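Subject: Re: [chores] Are we there yet? Shop work edition
From: Siv Tangen
To: chores list

On a morning in February, Demchenko wrote:
> I keep reading that store robots are ready for the floor. I ran the
> produce side at the Cistgate shop for a long time and I have doubts.
> Stacking cans, fine. But sorting greens, picking out the soft ones,
> packing an order so nothing gets crushed? Has anyone on this list
> watched one do it for more than a five-minute demo? And what does it
> do when the item isn't where it was last time?
>
> Also, does anyone have numbers that don't come from a sales sheet?

I can answer part of this. We have been keeping a log at Hondardale since the fall. It covers produce handling only, no cans and no checkout. The total so far is 3858 attempts, where an attempt means one item picked up and put where it was supposed to go. Drops count as failures even if the item was fine afterward.

The easy items are what you would guess. Carrots and cucumbers are firm and they don't mind being held a little too hard. Long gourds are harder than they look, as the weight is never quite in the middle and they swing. Beans are bad. We stopped logging single beans and went to bundles, and I would not call the bundles solved either.

On your question about things being moved: we shuffled the bins before a run of 300 attempts. It found the right bin most of the time. It was slower, and twice it reached for sweet potatoes when it was asked for something red. A person makes that mistake too, but a person notices. 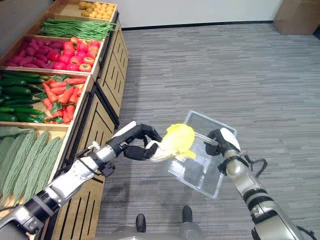
Packing is the part I would watch if you are deciding anything for a shop. Picking one thing off a display is a single grip. Putting it in a container takes both hands, and the two have to agree on where the container is. With a clear plastic one, tilted, with bright reflections across it and the gray carpet showing through, you can see what the vision side is up against. I tell people to start with an opaque bin. Flenditik, who does our software, disagrees and wants the hard case in the log from the start.

Out of the last 358 packing attempts, a person had to step in on 200. I count any touch as stepping in, including straightening the container. You can argue that is too strict. A clerk would lose no time over most of those, but the clerk would have to be standing there, and then you are paying for both.

So for Demchenko: no, I would not put one on the floor alone. For restocking firm vegetables after closing, with someone in the building, maybe. For filling customer orders, not this year.

I can't say much about homes. Someone here was logging dishes and laundry and I would like to see that table again if it still exists.

The log is a plain spreadsheet. Write to me off list if you want a copy, and tell me which columns you need, the full one is a mess.

Siv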